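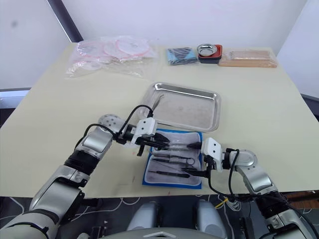
Comparing two finger sets on a two-arm robot: packing a tool case
Project report, Everaldo Sales
Submitted 2/14/20

1. Aim

The task was to find out which of two finger sets works better for putting small hand tools into a fabric-lined case. The Katen fingers are stiff and narrow. The Clollard fingers are a little wider and give slightly under load. Both fit the same gripper housing, so the arms and the controller stayed the same throughout.

2. Setting up

The open case lies on the table between the two grippers, with a steel tray directly behind it. Tools start in the tray and have to end up in the slots of the grey lining. For the main runs I used scissors, a slim screwdriver and tweezers. One arm places the tool and the other holds the lining open if needed. I drove both arms by hand from the Burkier controller and did not try any automatic motion.

My first plan was to have the tray beside the case. This meant one arm had to reach across the other, and the wrist cable kept catching, so I moved the tray to the back before recording any results.

3. Runs

I did 200 runs, half with each finger set. A run counted as failed if the tool was dropped, if it missed the slot, or if I had to touch anything on the table. Changing fingers means undoing four screws on each side and setting the zero position again. I forgot the second part once and had to throw away a morning's work, which is not in the 200.

4. Results

There were 65 failed runs in all, and most of them were with the Clollard set. The tweezers caused the most trouble. They lie flat in the tray and the wider fingers could not get under them without pushing them along to the raised edge. The Katen set could usually pick them up at the first try.

With the scissors the order was the other way round. The stiff fingers tended to slide off the loops, while the softer ones held on. The screwdriver made little difference to either set.

The lining was harder than I expected. If the slot closes up, the tip of the tool rides over the stitching. Holding it open with the second arm helped, but it made each run slower – sometimes twice as long.

5. Problems

Light reflected from the tray made it hard to judge height on the camera view. Brandão's notes from last June suggest a matt sheet in the bottom of the tray. I have not tested this.

6. Next steps

Repeat the tweezers runs with the Katen fingers and a matt sheet, then try a case with looser slots. The run log and the finger drawings are in the project folder under 1477.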